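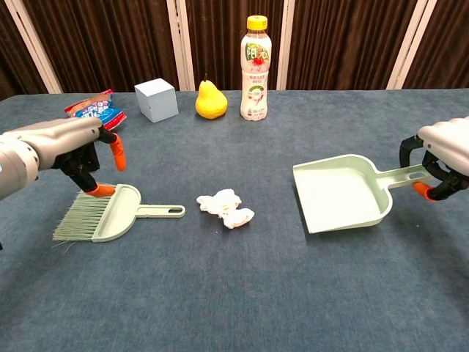
Mint green hand broom on blue-gray carpet.

Herkum 2 Cassette Looper
By Gurkier

The Herkum 2 records whatever you play onto a loop of real tape, plays it back slightly worse, and keeps doing so until you switch it off or your bandmates do it for you. It is the follow-up to the first Herkum, which had one knob and a smell.

Afroza Biswas designed the original for her own live sets, where she needed something that would drift out of tune at a believable speed. Laptop plug-ins drifted too politely. The new model keeps her tape path and adds a second head, a proper footswitch and a power supply that no longer hums in B flat. Some owners have asked for the hum back. There is a switch for it on the rear panel, marked YES.

What it does
Loops run up to 80 seconds at the slow speed. You can overdub as much as you like, though each pass takes a little off the top end, and by the tenth your guitar will sound like a guitar in the flat downstairs. The Wander knob sets how unsteady the motor gets. Past three o'clock it is of no use to anyone playing with a drummer.

Who has one
Zoia Tkachuk ran all the vocals on her single "Yatsenko" through a prototype, then mislaid the dry takes, so what you hear is what there is. Yurii Panasiuk keeps two on his merch table and plays them between bands. He has been asked to stop at one venue and offered a residency at another.

Specifications
Inputs: one mono jack, one XLR
Outputs: stereo jacks, headphones (loud, start low)
Tape: Iveo loop cartridge, one supplied
Speeds: slow, fast, and Wander
Footswitch: record/overdub, with hold to erase
Cartridge life: 1,000 plays, after which it gets interesting

In the box
Looper, power supply, one cartridge, cleaning swabs, and a manual by Vira Nechyporuk that includes a whole page on patience.

Price and availability
$263, plus shipping. The first batch ships July 4, 2024, and the second follows in October. Every unit is built and tested by hand, and the test loop stays on the cartridge. It is Khrystyna Shevchuk counting to nine and sighing. Hold the footswitch down to erase her, or sample it – she says she wants a credit.

Spare cartridges are sold in pairs. Returns are accepted within 30 days if the tape is still inside the machine.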